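Skumum Community Help > Home & Crafts > Decorating

Fake hydrangeas shed and flop, what am I doing wrong?

Asked by Thandeka Nkuna
3 answers

I inherited the job of doing table flowers for my sister's engagement lunch, on the grounds that I once owned a vase. She wants pale blue hydrangeas. Real ones are out of season and out of budget, so I'm using artificial stems, and they have come out of the box looking like they spent the trip under a piano.

Two problems. First, the heads are top heavy. I stand one up in a jar and it slowly bows to the guests. Second, the petals slide up and down the stem in little layers and a few have come off altogether. I have a sandwich bag of petals now, which I am keeping for reasons I can't explain to my husband.

I've got the stems laid out flat while I decide what to do, and every time I pick one up it grabs its neighbor.

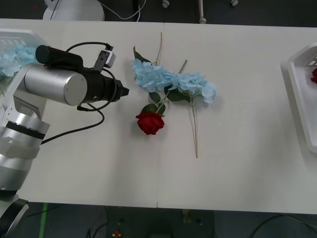
The jars are plain glass, 7 inches tall, one for each table. I don't want to use that green foam because you'd see it through the glass. I'd also like to be able to put all of this away afterward and use it again in December for something, so please no answers that involve dunking the lot in resin. I have a hot glue gun and I'm a little afraid of it.

Thandeka

Answer from Lerato Ntuli
Marked as helpful by the asker

Your stems are too long for your jars. Everybody leaves them long because it feels wasteful to cut them, and then they tip. For a 7 inch jar I'd want the bottom of the flower head sitting right on the rim, so the rim does the holding up. Hold the stem against the outside of the jar, mark it with tape, and cut with wire cutters. Don't use your good scissors, most of these have wire inside and you will be buying new scissors. If you can't bear to cut, bend the bottom of the stem into a loop and let it sit on the base of the jar like a foot. Works nearly as well and you can straighten it out again later, more or less.

For weight, clear glass pebbles or plain white gravel, an inch or two. Put the stem in first and pour around it. I have done it the other way and you end up stabbing at the gravel like you're looking for clams.

Petals: pull the whole head apart one layer at a time and keep the layers in order. There's usually a little plastic collar between them. Put a dot of glue on the stem under the bottom collar, push everything back down, leave it alone. White craft glue is fine if the glue gun scares you, but give it overnight. The loose ones in your sandwich bag can be tucked back in wherever the head looks thin. They don't need to go back on the exact branch they fell off.

To get the squash out, a hair dryer on low, held well back, and fluff with your fingers while it's warm. Try a petal from the bag first. Some of them melt and it's better to find out on one that was already dead.

For storing, lay them in a long box head to tail with tissue between the heads. That also stops the grabbing.

Answer from Tumelo Masilela

I would just use 3 heads in each jar and cram them in. They can't fall over if there's nowhere to fall. Did this for my mother's birthday and it looked fine from the door.

Answer from Shireen Venter

Agree with Lerato on cutting but NOT on the hair dryer, I lost a very nice peony that way. Steam from the kettle. Mind your fingers.

Also check whether the blue runs before you put any water in the jars to make them look real. I did 5 jars for a baby shower and by lunchtime the water was the same color as the flowers. People thought it was on purpose so I said it was.

Comment from Thandeka Nkuna

Cut them all last night, they stand up! Used the kettle because the hair dryer has gone missing. Is there a trick for getting craft glue off a tablecloth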